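21/06/2020

The old workstation has been sitting under the desk since October, when it started shutting itself off during renders. I had put off dealing with it because I use the laptop for most things now. This week I finally cleared the desk and opened it up.

Myrto Ververidis had a spare processor from a machine she parted out, and she let me have it for $20 and a loaf of bread. It's the same socket and a step up from mine. A new one would have been $269 before shipping, so I wasn't going to argue.

The case is heavy and has sharp corners. I laid it on its side on the desk, took the panel off and spent a while with a soft brush getting the grey fluff out. The cooler came off with a bit of twisting. I left the memory alone, as there are slots on both sides of the socket and I didn't want to lose track of which stick belonged where.
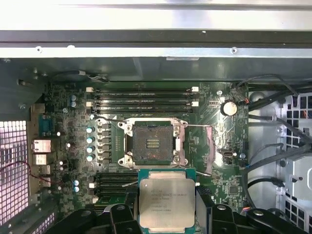 ## Putting the processor in

With the lever released and the load plate open, the pins in the socket are exposed, so that's the time to go slowly. A bent pin means a new board. Match the notches, lower the chip straight down and let it sit under its own weight. Don't push on it. Then the plate closes and the lever goes back under its hook - it takes more force than feels right.

I used a small dab of paste and tightened the cooler screws a few turns each, corner to corner.

## Still to do

- Replace the coin cell while the case is open
- Tidy the front panel wires
- Ask Boonmee Petchrat if he still wants my old cooler
- Run the colour calibration again on the monitor

The side panel is staying off until I've picked up a new battery.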